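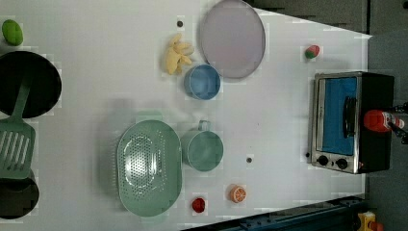
The kitchen table from the top camera, with the red object in the gripper over the oven.

I promised in the last post to write about the planner, and then I spent most of December on something else, which was time. I mean time in the literal sense: which camera picture belongs to which arm position. So this post is about timestamps first, and the planner comes at the end, shorter than I wanted.

For those who did not read the older posts, I work on the software for a tabletop manipulation setup. My layer sits between the detector, which says what things are and where, and the arm controller, which wants a smooth path and does not care about bananas. I call this layer Holari. It started as a small script and now it has its own folder with tests, so I gave it a name. The controller side is called Cudik and it is older than my time on the project. I change it only when I have no other choice.

The problem looked like this. With the arm standing still, the position of every toy was good, within a few millimeters when I measured with a ruler. When the arm was moving and carrying something, the held object was drawn in the wrong place in my viewer. It was always behind, like a dog on a long leash. If the gripper moved to the left, the model of the can stayed on the right of the fingers, and when the gripper stopped, the can caught up. The objects on the table did not move at all in the viewer, and this was the first good hint, but I did not take it seriously enough.

My first idea was the hand-eye calibration. I think it is everybody's first idea. I did the full calibration again, with 22 poses, and the result was nearly the same matrix as before. Then I suspected the detector, because a glossy red cylinder has a bright reflection that travels over the surface when the can turns. I lost two evenings with exposure settings. I do not regret it completely, the masks are now cleaner on the steel front of the oven too, but it was not the bug.

Finally I did what I should do on the first evening. I plotted the gripper position from the joint states and the gripper position from the images on one axis, for a slow movement left and right. Two nice curves of the same shape, one shifted. The shift was almost 200 milliseconds. A wrong calibration does not make a shift in time, so this closed the question.

The reason was simple and a little embarrassing. The camera driver was stamping each picture at the moment when it came out of the queue. The queue had a length of 8, and when the detector was busy the pictures were waiting inside. So an old picture received a fresh time. Cudik stamps the joint states correctly, at reading. My code then trusted both stamps equally and matched an old picture with a new arm.

What I changed:

The driver now takes the stamp from the camera and converts it to the clock of the host. The offset between the clocks is estimated at start and then corrected slowly. I tried first to correct it in one step, and the time jumped backward once, and the transform buffer does not forgive this.

The queue now has length one. If the detector is late, the old picture is thrown away. I was afraid of this change because I do not like losing data, but for control an old picture is worse than no picture. For recording there is a separate path that keeps everything.

Holari asks for the arm pose at the time of the picture and interpolates between two joint states. If there is no state on both sides, it waits one cycle, and after that it gives up and writes a warning. Before, it took "the latest", and I found this word in my code in 5 places. Now a search for it in the perception folder finds only a comment.

After these changes the two curves lie on each other so well that I had to change one color to see both.

Now the planner. The white table is useful for testing because it has easy and difficult things together. The tomato and the orange slice have space on all sides, and a grasp from above is found at once. The blue bowl is close to the big plate, and from the top camera there is hardly any gap between them. With the old safety margin the planner merged the two into one obstacle and then refused every grasp on the bowl rim from that side. The margin was so big because of the time shift! I had made it bigger in the autumn when the arm came too near to things during motion, and I wrote in the commit message "temporary". With correct stamps I could go back to the small value, and the bowl has its grasps again.

The slotted spatula is still not solved. It lies over the frying pan with the handle on the black surface and the head outside on the table. The detector gives me one mask, good, but my height estimate fits one flat plane to it, and a thing that rests on a pan rim is not flat on the table. The slots make it worse, since white table is visible through them and some depth points come from there. I want to try fitting along the long axis only and ignoring points that agree with the table plane. The colander has the same illness with its many small holes, but it is wide and the rim is solid, so there the rim saves me.

The green mug beside the green colander was less trouble than I expected. The colors are nearly equal, and sometimes the two become one mask, but depth separates them well.

Next I want to clean the replay tool, so that I can run a recorded log through Holari with the detector made slower on purpose. If I had this in the autumn, I would find the queue bug in an hour. The half-finished version can already delay the pictures, but it does not yet delay the joint states, and the config format is ugly. If somebody uses a similar setup and has solved the problem of drifting camera clocks in a better way than a slow correction, please write in the comments, I read all of them.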